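Pellcombe Drop-Off Handbook
Section 4: Setting up a mixed-items sorting station

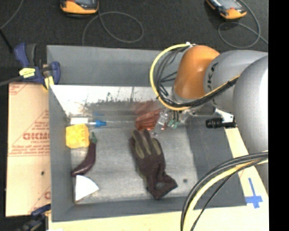 Can a station share a room with the battery shelf?
Only if there's a wall or a closed metal cabinet between them. Same room with nothing in between, find another room.

Before you start

Read Section 3 first (permits, insurance, neighbors). This section assumes you have the room, the key and the blue folder. Missing any of those, stop and call Huiling Lei at the Rarkberg office.

You'll need:
- the station kit, form 612 taped to the lid
- a level floor with a drain, or a level floor and two drip trays
- one outlet for the scale, not shared with a heater
- a broom, a mop, a decent flashlight
- two people for the bench. Please, two.

The kit comes on a pallet from Brarno. Driver leaves it at the curb. Sign for it with whatever is visibly dented written on the slip, otherwise the replacement comes out of your own budget.

Step by step

1. Sweep the room. Mop it. Let it dry all the way, overnight if the weather's damp.

2. Bench legs next. Short ones go at the back, against the wall. The leaflet from Kao shows them the other way around. Leaflet is wrong, ignore it.

3. Finger-tighten all bolts before you put a wrench on any of them. Skip this and the last leg won't line up.

4. Set the bench top down, one person each end. Push it back until it touches the wall bumpers.

5. Put up the label rail at eye level. Labels in this order, left to right: paper, clear film, metal, glass, textiles, don't know. Don't drop the "don't know" label, it gets more use than glass.

6. Tubs under the labels. Textiles gets the one with a lid, always.

7. Plug in the scale. Wait for the zero. No zero after a minute, unplug it, check the transport screw is out (underside, red cap), try again.

8. Test weight on the scale. Should read 2 kg. Write the reading on form 612 even if it's right.

9. Fill in the rest of the form and send the yellow copy to Rarkberg. White copy stays in the folder.

Note: the scale needs resetting if the bench gets moved, even a little. Steps 7 and 8 again, new line on the form.

CAUTION: Never reach into a delivery you haven't looked through with the flashlight. Needles and broken jars turn up. Tongs hang on the left hook and go back on the left hook.

CAUTION: Anything hissing, warm or swollen goes outside on bare concrete. Door shut. Then call 137 on the site phone.

What goes where (the ones people ask about)

Work gloves. Textiles if they're cloth or leather and clean enough to handle. Rubber or coated ones go to don't know. Singles are fine, don't wait for the pair.

Foil and foil trays. Metal, if it stays crumpled when you squeeze it. Springs back open = plastic with a shiny coat, so don't know.

Candy and snack wrappers. Don't know. Doesn't matter what color or how metallic they look.

Clear film and bags. Film tub, dry only. Tape and paper labels torn off if it takes you less than a few seconds, otherwise leave them.

Clear rigid packaging, the stuff toys come in. Not film. The Rarkberg truck takes it seperately, loose, in the tall sack behind the door.

Wet paper. Trash. It won't dry in the tub and it takes the rest with it.

Corks. We used to take these. We don't now. If somebody brings a bag, take it politely and don't make a speech, Hok-lam Lam picks them up for the school garden.

Opening and closing

Morning:
1. Lights, fan, then unlock the outer door. Fan needs a head start in summer.
2. Zero the scale.
3. Look in every tub. Anything left from the day before gets weighed before new stuff goes on top.

End of shift:
1. Outer door locked by 6 p.m. If there's a line, take the last person in and lock behind them.
2. Weigh each tub, write it on the day sheet. Tub weight is already taken off if you used the T button. If you didn't, note "gross" next to the number.
3. Empty the don't know tub into the marked crate. No guessing at closing time, the morning shift sorts it.
4. Wipe the bench. Plain water and a cloth. Bleach lifts the surface and we can't get new tops from Brarno before September.
5. Unplug the scale. Fan stays on.

Note: the yearly limit for a room this type is 4,000 kg across all tubs. Running total is on the inside of the folder cover, in pencil. Tell Huiling when you get near it, not after.

Troubleshooting

Scale drifts up on its own. Something is touching the plate, usually the curtain or a tub rim. Move it, zero again.

Scale shows E4. Overloaded. Take the tub off, wait, split the load.

Bench rocks. Loosen all the bolts half a turn, press down on the middle, retighten. Still rocks: it's the floor. Use the plastic shims in the kit, no folded cardboard.

Label rail keeps falling. The adhesive strips don't hold on painted block. Use the screws, bag marked C. Ask the landlord frist.

Smell. Check textiles, then the drain. Pour a bucket of water down the drain if it hasn't been used in a while.

Day sheets run out. Photocopy the last blank one. If there is no last blank one, plain paper, same columns, send it in anyway.

Section 5 covers pickup days and what to do when the truck doesn't come.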